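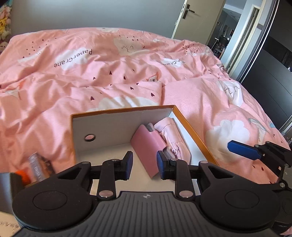

Search the newsletter Enter keywords Go
Home | News | What's On | Past Issues | Join

The Under-Bed Box: a report from the spare room

Those who read the November issue will remember that Niltau Street Neighbourhood House asked its members to get the winter things put away before the real heat arrived. Thirty households signed up. By my reckoning a good half of them have since developed a sudden interest in gardening.

I did mine on Sunday, on the bed, which is where all sorting gets done in our house whatever the magazines say about clearing a large flat surface. A bed is a large flat surface. It also has the advantage that you can't go to sleep until you've finished, although I've known people in Plandthorpe to push the whole lot onto the floor at ten o'clock and call it a system.

The method, for what it's worth, is one box per person. The box goes on top of the duvet, close to the edge where you're standing, and things go in one at a time. Anything stiff or flat goes in first and leans where it likes. Soft things get folded or rolled and pushed up against the side. I'm a roller by conviction. My mother was a folder, and we managed to stay on speaking terms.

If your box has a hole in the side, leave it alone. It's handy for hooking a finger through when you're dragging the thing out from under the bed in May, and it lets a bit of air in. Last year somebody taped theirs up against moths and sealed in a damp jumper, and the smell was discussed at two consecutive morning teas.

A word on colour. Our spare room went pink some years ago, by stages, and the pink has been spreading ever since. Pink things on a pink duvet vanish. I put down a rolled bundle, turned to answer the phone and spent several minutes accusing the dog. If you have a doona cover in some other shade, I'd use it.

Labels: write on the end of the box, the end that will face out. Last year I wrote on the lid, and then stacked another box on the lid. Please also resist "Misc." There were four boxes of Misc. in the McAlister Road share shed at last inspection, and one of them held a single bedsock and the instructions for a fondue set.

Anything you decide you can live without can come to the Tumell Hall swap table. Clean and dry, please, with pockets emptied. Bedding is welcome but pillows aren't, and we're not having that argument again. Gold coin entry, tea and a biscuit included while the biscuits hold out.

Spare boxes are stacked inside the hall door. They're free, and they're flat, so bring your own tape.

Contact us | © Plandthorpe Neighbourhood Newsletter, 3 Dec 2019 | Back to top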